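Staltilby Housing Cooperative
Building and Maintenance Group
Minutes of the meeting held 21/12/2023 in the ground floor office, Goodwin House

Chair: Angus Baxter
Present: five members of the group, the managing agent, the heating contractor (Arnness Mechanical)
Apologies: the member for the north stair

1. Minutes of the previous meeting

Approved with one correction. Under item 4, "return valve" should read "balancing valve". The chair signed the corrected copy.

2. Matters arising

The lock on the bin store has been replaced and keys issued to all units. The request for a second bicycle rack is carried forward until the paving quote is received. The agent confirmed that the overpayment to the elevator inspection firm has been credited to the January invoice.

3. Heating system - balancing and complaints

The contractor reported on the first round of balancing. Work on the south stair is complete. On the north stair, two risers could not be finished because the isolation valves on the lower landing do not close fully. These will need to be replaced before the flow readings can be trusted.

Supply temperature at the boiler has been held at 60 degrees Celsius since the start of the heating season. The contractor does not recommend raising it. The complaints from the top floor are more likely due to air in the upper radiators and to low flow in the last riser. Air was found at four of the six top floor radiators checked.

The Gultum unit on the top floor was used as the reference unit for room temperature readings. Sensors were set for the living room, the sleeping alcove and the hall.

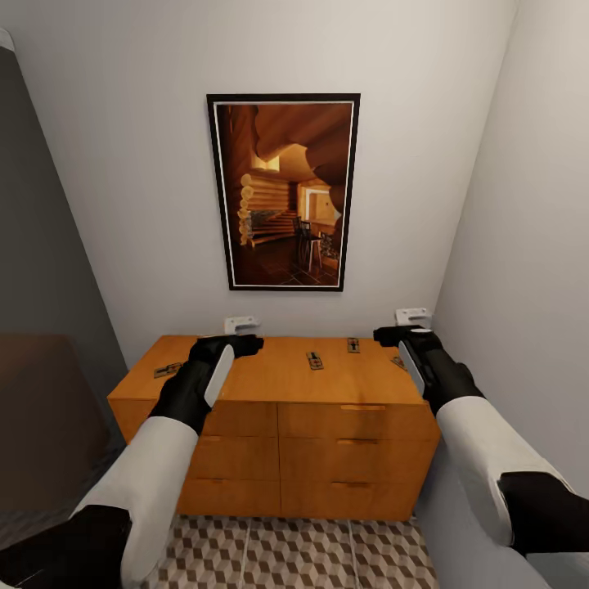

Can residents bleed their own radiators before the contractor comes back?
They can, provided the circulation pump is off and the system pressure is checked afterward, so the group asks that anyone planning to do so tell the agent first.

The contractor noted that several residents keep radiator valves fully closed in rooms they do not use. This shifts flow to neighboring units and makes the readings hard to repeat. The agent will put a short notice in each stairwell asking for all valves to be set to 3 for the duration of the second round.

Discussion followed on whether the pump should be replaced at the same time as the isolation valves. The present pump runs at fixed speed. A variable speed pump would suit the balanced system better, but the contractor advised waiting for the final readings before choosing a size. Agreed to wait.

Decision: isolation valves on the two north stair risers to be replaced in January. Contractor to give the agent at least five working days' notice of the shutdown.

Action: contractor (valves), agent (notices).

4. Ventilation

The agent presented the results of the airflow check. Extract rates in the kitchens meet the required level in most units. Bathrooms are weaker, mainly on the north stair, where the shared duct has not been cleaned since the fan was changed.

One member asked if the low rates could be caused by door undercuts that were closed up when new thresholds were fitted. The contractor considered this possible in two units. The agent will measure the gap under the bathroom doors at the same visit as the valve work.

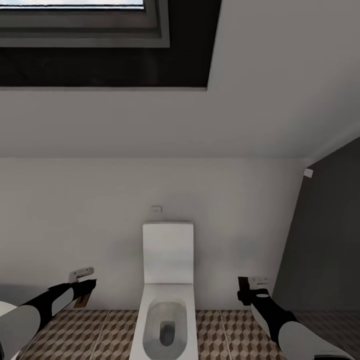

The roof fan itself was inspected and is in fair condition. Bearing noise was noted at high speed. The fan belt is worn and should be changed when the duct is cleaned, as both jobs need the same access equipment. The quote for duct cleaning is $623 per stair, belt not included. A second quote has been asked for but has not arrived.

It was pointed out that window vents taped shut over the winter will reduce extract rates whatever is done to the duct. The chair asked that this be added to the stairwell notice in plain terms and without naming units.

Decision: duct cleaning approved in principle for the north stair only, subject to the second quote. South stair to be looked at again after the heating season.

Action: agent.

5. Water damage, lower landing

Staining was reported on the wall beside the meter cupboard. The contractor opened the cupboard and found a slow drip at a compression joint on the cold supply. The joint has been remade. Moisture readings in the plaster were still high at the time of the visit, and repainting should be put off until they drop.

The insurer has been informed but no claim has been made. The cost of the repair is likely to fall below the deductible.
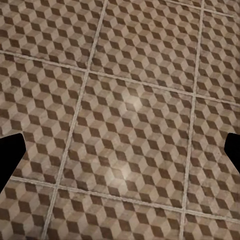

A member asked for the meter cupboards on the other landings to be opened and checked as well. The contractor estimated about 20 minutes per cupboard and offered to include this in the January visit at the hourly rate already agreed. Accepted.

The agent reminded the group that cupboards must be kept clear of stored items. Two were found blocked by boxes, which delayed the inspection. Residents on those landings will be written to.

Action: contractor (checks), agent (letters).

6. Budget

Spending on maintenance is within the yearly limit. The valve replacement will be charged to the heating reserve, and the duct cleaning, if it goes ahead, to general maintenance. The agent will send a revised table to members once both costs are known.

The chair asked that contractor invoices show labor and parts on separate lines - the last two did not. The contractor agreed.

7. Any other business

The stair lighting timer on the south stair switches off too early for residents coming up from the basement. The agent will lengthen the setting and report back.

A request to paint the front railings was noted. No decision.

8. Next meeting

To be set by the agent once the valve work is complete. Flow readings from both stairs are to be sent to members before the meeting.

Minutes taken by the managing agent.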